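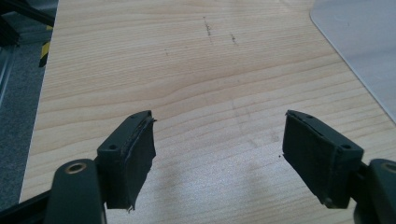
TAKING PART IN RESEARCH

Lend us your hands for two hours (and get paid for it)

Posted by the Trikik project, Ristcombe
Last updated: 26 March 2021

Print this page | E-mail this page

I'm looking for people to come to our lab in Ristcombe and do perfectly ordinary jobs with a hand-held gripper. Folding a cloth, putting lids on tubs, sorting cutlery, that sort of thing. You hold the gripper, you squeeze, it picks things up – and a robot later tries to learn the same job from what you did.

You don't need to know anything about robots. I'd almost prefer it if you didn't! The people in my office have all got into the same habits, and they all reach for a mug in the same way. Our last study at Jurnero found that the robot did better when it learned from lots of people doing a job a few times each than from one expert doing it over and over. It was a small study though, and I want to know if the result holds up with a proper crowd. So this time I need 60 of you.

The other half of the study is about wear. The fingers have dark pads on the inside that do the actual gripping, and after plenty of use they start to fray at the corners. Does a tatty pad make for worse lessons? I think it might, a bit, but my colleagues disagree and we've been arguing over it since October. Some of you will get fresh pads and some will get well-used ones, and I won't tell you which (you may well guess).

What you'd be doing

One visit of 2 hours, with a tea break in the middle. You'll work at a table, with 4 different jobs to try, and you can stop whenever you like. Drop things, change your mind, do it the odd way round – I want all of it.

Who can take part

Anyone over 18 who can comfortably squeeze a trigger with either hand. Left-handers, please please get in touch, we never have enough of you. Sorry, but if you took part in the Olatunji grasping trial you can't do this one as well.

What you get

A 100 pound shopping voucher, handed over at the end of your visit, plus bus fare if you keep your ticket. If you leave early you still get the voucher.

To sign up, use the contact form on the Trikik page and tell me which hand you write with and whether mornings or afternoons suit you. I'll send you the information sheet and consent form to read before we book anything in.

This site uses cookies to remember your settings. Accept | Manage cookies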